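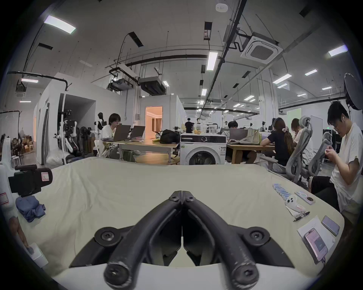 **Gaveta da tralha** é o nome corrente do compartimento doméstico, quase sempre na cozinha ou no corredor, onde se juntam pilhas, cabos, chaves sem porta, elásticos, manuais e capas de telemóveis vendidos há muito. Conhecem-se variantes sem gaveta: a taça da entrada, a caixa de bolachas, a ponta da mesa da sala. O conteúdo é notavelmente estável de casa para casa, o que nunca impediu cada família de considerar a sua um caso particular.

## Terminologia

Em Portugal diz-se também «gaveta de tudo» ou, em lares mais francos, «vê na gaveta». No Brasil é comum «gaveta da bagunça». O inglês usa *junk drawer*, expressão que chama lixo ao que ninguém aceita deitar fora.

## Formação

A gaveta raramente é planeada. Começa com um objeto útil sem lugar próprio, em geral uma fita métrica, e cresce por vizinhança. O inventário doméstico Alwood, feito em 400 casas, distingue 3 fases: acolhimento, compressão e bloqueio. Na última, um objeto comprido (o rolo da massa é o suspeito habitual) levanta-se no interior e impede a abertura. A técnica consagrada consiste em enfiar uma régua pela fresta. A régua costuma estar dentro da gaveta.

## Conteúdo

### Pilhas

Guardam-se soltas, as novas com as gastas, e a distinção faz-se por tentativa no comando da televisão. Convém proteger os polos das pilhas de 9 volts, que em contacto com moedas ou clipes podem aquecer.

### Cabos

Cada mudança de conector deixa uma camada, e a gaveta pode ser lida de baixo para cima como um corte geológico. O cabo procurado pertence sempre à camada em falta.

### Papéis

Predominam garantias caducadas e instruções em onze línguas. O manual da torradeira Dostard sobrevive com frequência à torradeira.

## Arrumação

Os divisores Priromus, postos à venda em novembro, prometiam acabar com o problema; na prática, criaram seis gavetas pequenas onde havia uma grande. O método Haldane manda despejar tudo sobre um pano, separar por uso e devolver apenas o que se sabe nomear. Produz bons resultados até à hora do jantar, altura em que a mesa faz falta e o pano é recolhido pelas quatro pontas – com o conteúdo lá dentro.

## Ver também

- Armário debaixo do lava-loiça
- Saco dos sacos
- Chave sextavada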